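Deltdale Soft Furnishings: Chair and Pillow Set

README, updated July
Maintained by Hefin Bellis and Eleri Humphreys

Summary

This set covers one everyday task: putting pillows on a round armchair. The chair is upholstered in brown velvet with a curved backrest and a thick seat cushion. The pillows start on or near the chair and end in an arrangement named in the notes file.

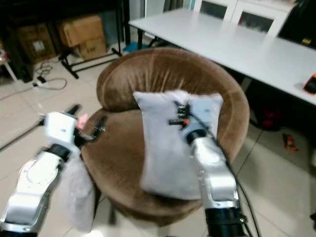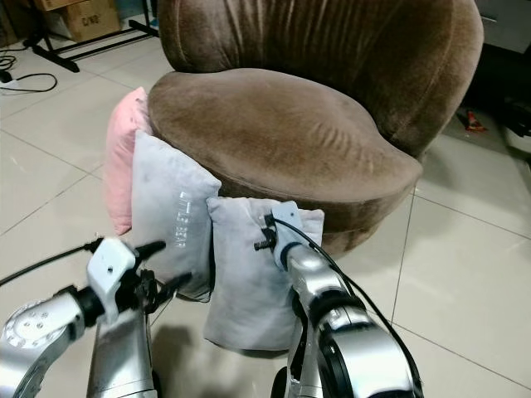 Where does a pillow go when the notes say "back"?
Against the backrest, standing on its long edge, with the bottom edge touching the seat cushion. A pillow lying flat on the seat is logged as "seat", even if it touches the backrest.

Contents

The set has 668 entries in the main part and 111 in the check part. Each entry has an ID, a start layout, an end layout and a free text note. The check part was labeled a second time by Eleri Humphreys without sight of the first labels. Where the two disagree, both labels are kept and the field "agreed" is set to 0.

Files

main.csv – entries, one per line
check.csv – same columns, plus second_label
layouts.txt – the 9 layout names with definitions
notes/ – longer notes, plain text, file name matches the entry ID

Layout names

Layout names are lowercase and joined with underscores. The name lists positions from left to right as seen from the front of the chair. "floor" means the bottom edge is on the floor, whether or not the pillow leans on the chair. "seat" and "back" are defined above. A pillow resting on top of the backrest is "rim", which came up rarely and is not split any further.

Pillow names

Pillows are named by main color. Two pillows of the same color are told apart by print: "gray_print" has lettering, "gray_plain" has none. When the lettered side faces the chair, the entry still uses gray_print if the start layout shows which one it is. Otherwise it uses "gray_unknown".

Labeling rules

Label the end layout after the pillow has been let go. A pillow that slides off within the entry is labeled where it comes to rest. Creases and dents are not labeled. The velvet marks easily and the nap shows lighter streaks when brushed the other way; these are not labeled either. Which way up a print reads is recorded in the note field only.

Known problems

Entry 859 in the ID sequence is missing. IDs were not renumbered, so the highest ID is larger than the entry count. Gaps elsewhere in the sequence are entries dropped for an empty start layout.

The boundary between "seat" and "back" is weak for soft pillows that fold in the middle. Most of the disagreements in check.csv are of this type. Do not treat small differences on these two labels as meaningful.

Early notes call the chair "Trevor", after the name on the order form. Later notes say "chair". Both refer to the same item.

Changes

July – added gray_unknown, relabeled affected entries
July – moved long notes out of main.csv

Corrections go to Hefin Bellis with the entry ID and the proposed label.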